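The Tool Library Will Not Save Us, But I've Joined Anyway

By Antonina Melnychuk

My street has 12 houses and, going by the noise in August, a hedge trimmer for every one of them. Mine came out of its box 2 years ago, did one hedge, and has been sulking on a shelf since. I gather this is how prosperity works.

The case for sharing tools is so obvious that only grown adults could resist it. You need a post-hole digger for one afternoon of your life. Your neighbour already had that afternoon. And yet we each drive to Jaker on the long weekend and stand in the same aisle, avoiding each other's eyes over the same cordless drills, as if we'd been caught buying the same novel.

I blame the display. A tool hung neatly on a hook suggests a person who will finish the bathroom. I have never bought a paint roller. I have bought, many times over, the version of myself who rolls paint, and she has yet to turn up for a shift.
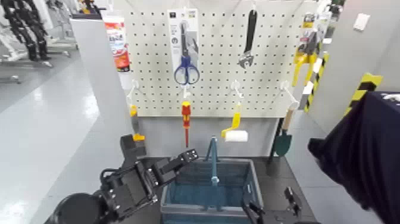 Hope, hung on hooks: scissors, a wrench, a screwdriver and a small yellow-handled roller.

The Jingate tool library charges $50 a year and will lend you almost anything with a plug. Its catalogue runs to 1384 items, among them a cider press, which I borrowed out of pure greed, owning no apples. Critics say the good stuff is always out. They're right. I waited most of a spring for the tile saw, and in that time I went off tiles altogether, a saving the library is too modest to advertise.

What it can't lend is the pleasure of owning the thing. My father kept a socket set he never lent and seldom used, and he'd open the case in the evening the way other men checked the hockey scores. I'd sooner not argue with that. I will only say the set is in my garage now, still missing the 10 mil, and if anyone on the street would like to borrow it they can ask me nicely, and bring back the ladder.

Filed under: Opinion, Home & Neighbourhood

Contact the editor | © Mamani Community Press | Back to top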